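The Red Ball

Milagros Flores came to the lab before seven, when the heating was still off. It was February and she kept her coat on while the computer started. On the screen waited the planner, the same one that had refused her all night.

The program was called Pundier. It had learned from 1,304 demonstrations, and in every one a hand had known what it wanted. Pundier had taken from them everything except this. It reached for the ball, it closed the jaws, and then it stopped in the air and made new plans, 26 in one second, each a little different from the last.

"It is the cost function," said Gaetano, who had slept on the chairs. "You punish it too much for touching the cart."

"I want that it is careful."

"Careful, yes. You made it afraid."

She did not answer. She took the two grippers from their hooks and let the strap hang from the gripper.
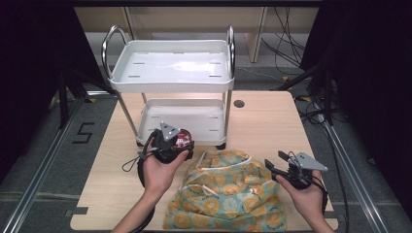 Table 5, the ball before the cart.

She held the ball close to the cart and waited, as the program waited. From so near, the rim of the tray looked high, like the wall of a garden. She thought of her grandmother in Brotmont, who stood at the door with her bag and went back 3 times to look at the stove.

"Are you recording?" asked Gaetano.

"Yes."

"You are not moving."

"I know," she said – and she stayed one moment more. Then she lifted her hand over the rim, and let the jaws touch the plastic on the way down, with a small dry sound.

Gaetano wrote the number of the new file, 1,305, in the notebook. Milagros changed one value in the code and went to look for coffee.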